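From: Corina Ciobanu
To: Prollcombe Household Swap list
Subject: Re: Folding kitchen cloths so they stay folded

On an October evening Ra wrote:

> We switched over to cloth in the kitchen last spring and I like
> everything about it except the drawer. I fold them in quarters, I
> stack them, and by the second day it looks like somebody threw them
> in from across the room. They are plain squares, two kinds, a thick
> one for counters and a thinner one for dishes. The drawer is 12
> inches wide inside and not very deep.
>
> Is there a fold that holds up when you pull one out of the middle?
> And do you keep the two kinds apart or mix them? My sister rolls
> hers but I don't have the height for that.
>
> Also, does anybody iron these? Please say no.
>
> Ra

Hi Ra, and hi everybody,

No, I don't iron them.

I had the same trouble with the drawer for a long time. What fixed it for me was going to thirds in place of quarters and standing the cloths on edge. If you fold in quarters you get two loose corners on one side, and those corners are what catch when you pull a cloth out. With thirds the last edge gets tucked inside and there is nothing to grab.

The way I do it:

Lay the cloth flat with the hem side up. Smooth it from the middle out with the side of your hand. Bring the near edge up a third of the way, then bring the far edge down over it. You now have a long strip. Turn the strip so a short end faces you and fold that in thirds too, and push the last third into the pocket made by the first. Press on it with your palm for a second or two. It should stand up by itself. If it falls open, the strip was too wide, so start again and bring the edges in a little more.

Thick cloths don't like the second set of thirds. For those I fold the strip in half and stop there. They are heavy enough to stay put.

You need a clear surface that is bigger than the cloth. I tried for months to do this on top of the dryer and blamed the fold when the cloths came out crooked. A table is much better, and a dark one is better still if your cloths are light, as you can see right away when an edge isn't straight. 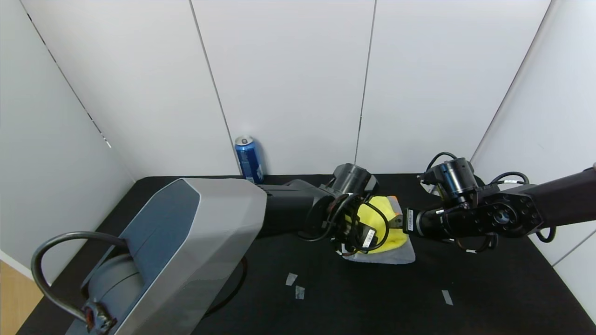
Yellow cloth on top of the gray one, black table.

As to keeping the kinds apart, I go by color. Yellow is for counters and gray is for dishes, and I don't have to think about which is thick and which is thin. If yours are all the same color, a few stitches of bright thread in one corner does the job. Put the stitches in the corner that ends up on the outside, or you will be unfolding cloths to find out what they are. I did 5 of them in the wrong corner before I noticed.

I don't fold two cloths together as a set. I know Sarik does, one of each, so that you grab a pair in the morning and that's your day. I tried it and I always needed one and not the other, and then the leftover one went back in the drawer half folded. If you do want to try sets, put the larger cloth underneath, lay the smaller one in the middle of it, and fold the large one around. Folding both at the same time makes a lump.

For the drawer itself, 12 inches is plenty. Stand the folded cloths in a row from front to back with the smooth fold facing up. Mine take up one side and the other side has the string, the jar lids and the rubber bands. You want the row snug but with room to get two fingers in. If it is loose the cloths lean and then slump, and you're back where you started. A small box on its side or a piece of cardboard at the end of the row will take up the slack until you have more cloths on the shelf than in the wash.

Clean ones go in at the back and you take from the front. That way they all wear at the same rate. I used to put them in at the front and had a few at the back that still looked new while the others were down to threads.

Some other things that came up when we talked about this at the Nindside swap table:

Fold them when they are fully dry. A cloth that is a bit damp folds beautifully and smells by the end of the week.

Skip the fabric softener. It makes them slippery, so the fold slides open, and they don't soak up water as well either.

Cotton shrinks the first few times, and not evenly. A square that was square in the store may not be one after the wash. Pull it by opposite corners while it's wet, then by the other two, and hang it by the whole edge if you have the line for it.

When a cloth won't lie flat anymore I stop folding it and it goes in the rag bucket under the sink. Those just get stuffed in. I don't think rags need a system.

On how long it takes: I do a whole load, which is roughly two weeks of cloths for us, while the kettle boils and the tea sits. The first time took me much longer than that and I was annoyed with it. By the third or fourth load my hands knew what to do.

If you would like to see it done, I'll be at the Nindside table again for the next swap, in the morning, and I can bring a few cloths. I also have a bundle of gray ones to give away. They are hemmed on all sides, a little faded, no holes. Write to me off list if you want them and say how many, and I'll put them aside. If there's no taker by the swap they go on the table with everything else.

One question back to the list. Has anyone found a way to get oil smell out of the counter cloths without boiling them? I've tried washing soda and a long soak, and it helps, but it comes back as soon as they get warm.

Corina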